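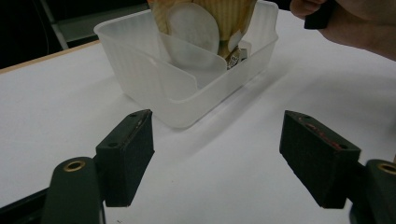

Search openings Keyword or job number Go

Bench Packer, Small Packaged Goods (part time, fixed term)

Trosora is hiring bench packers for its packing room in Silness. The work is placing individually wrapped food items into reusable plastic containers by hand, checking each filled container, and passing it on for labeling. The position is part time and runs through the end of December. Job number 400.

The packing room supplies tubs of mixed wrapped goods to office kitchens, waiting rooms and two school cafeterias under the Odent snack program. Contents change from week to week. Most are baked goods in sealed film, with some items in stiffer ridged or pleated wrappers. Containers come back empty, are washed on site, and go out again.

Duties

Set up the bench at the start of the shift: wipe the white work surface, place one empty container in the center, and put the items for the current order within reach of either hand.

Read the packing card for the order. The card gives the items, their order of placement, and which way each wrapper must face. If the card and the goods on the bench do not match, stop and tell the shift lead. Do not substitute.

Place items without crushing them. Flat, round items in soft film go in flat whenever the card allows. Tall packages may stand upright and may extend past the rim when the card says "open top." Packages that must fit under a lid are turned until they do. Pushing down on a wrapper to make room is counted as a packing fault.

Check wrappers as they are handled. Film bags normally have wrinkled ends where they are sealed, and this is acceptable. A split seam, a pinhole, or a seal that opens under light finger pressure is not. Set rejected items in the return tray with the seal facing up.

Keep loose material out of the container. Scraps of foil, torn film and detached labels are removed before the container leaves the bench.

Record the finished container on the shift sheet and start the next one.

Containers and materials

The standard container is a rectangular tub with rounded corners. The walls are see-through or frosted, depending on the light and on how many wash cycles the tub has been through. Packers are expected to use this. Edges of the contents can be checked through the side walls before the container is lifted, and a badly placed item will usually show as a shape pressed against one wall while the other side has a gap.

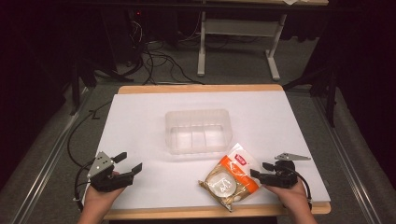 Soft bags need the most practice. A bag laid at a diagonal next to the tub is easy to pick up from either end, but the contents slide toward the lower seal as it is raised. New packers tend to hold the bag by the printed end and let the item swing. The method taught in the room is to support the item from underneath, lower the far edge into the tub first, and then lay the rest down. Printed sides face the front unless the card says otherwise.

Rigid packages are simpler to place and harder to face correctly. Check the front panel before letting go. Turning a tall package after it is in the tub tends to catch the wrapper on the inner wall.

Each bench has a white work surface on a wooden table. Keep the wooden edges clear of goods. Items set down there get brushed off onto the floor, and anything that reaches the floor is rejected, sealed or not.

Hours and pay

Shifts are four hours, morning or afternoon. The morning shift starts at 7:30 a.m. and the afternoon shift at 12:30 p.m. Packers are assigned to one or the other for the full term. Swaps are allowed with the agreement of both packers and the shift lead, entered on the board the day before.

Pay is hourly, at the Silness packing room rate, with the same rate for training time. There is a 15-minute paid break in each shift. The rate sheet is sent with the interview confirmation.

Pace is set per order. The usual target for a mixed order is 40 containers per shift. Single-item orders run at 59. Packers are not expected to meet either target in the first two weeks, and pay does not depend on the count at any point.

Requirements

– Age 18 or over.
– Able to stand or sit at a bench for two hours at a time. Stools are available and their height can be adjusted.
– Good use of both hands for light, repeated work. No single item is heavier than two pounds.
– Able to read a printed packing card in English at arm's length, with glasses if needed.
– No open cuts on the hands or wrists during a shift, unless fully covered.

Previous packing, stocking or kitchen work is useful but not required. Left-handed applicants are welcome. Benches can be laid out in either direction, and the cards are written to suit both.

Applicants should note that the room handles goods containing wheat, milk, egg, sesame and nuts. All of them arrive sealed, but rejected items are sometimes open. Persons with a severe allergy to any of these should raise it before the trial shift.

Training and trial shift

Interviews are short and held on site. They are followed by a paid trial shift of two hours. The first part is done with one container and one soft bag, repeated until the placement is consistent. The second part uses a full card with mixed wrappers. Ljubica Leka runs the trials and checks the finished tubs. Applicants will be told the result within three working days.

Packers who are taken on spend two more shifts beside an experienced packer. After that they are given their own bench and work under Tihomir Vukadinović (mornings) or Ilir Dervishi (afternoons).

Clothing

Closed shoes, short or close-fitting sleeves, hair tied back. Rings and bracelets are removed and kept in the lockers by the door. Nail polish is not allowed at the bench. Aprons are provided and washed by Trosora.

Location

Packing room, Quinlan Building, Silness. Use the side entrance. The number 49 bus stops across the street. Parking behind the building is limited and is kept for deliveries until 9 a.m.

How to apply

Send a short letter to Évan Bouvier, Packing Room Manager, at the address above, or leave it at the front desk marked "Bench Packer." Give your name, a phone number, the shift you prefer, and the earliest day you can start. A resume may be included. Please quote the job number.

Applications are read as they arrive and the opening will be closed when all benches are filled. Questions about access to the building or changes to the bench setup should go to Ognjen Dervishi, who can be reached through the front desk during the morning shift.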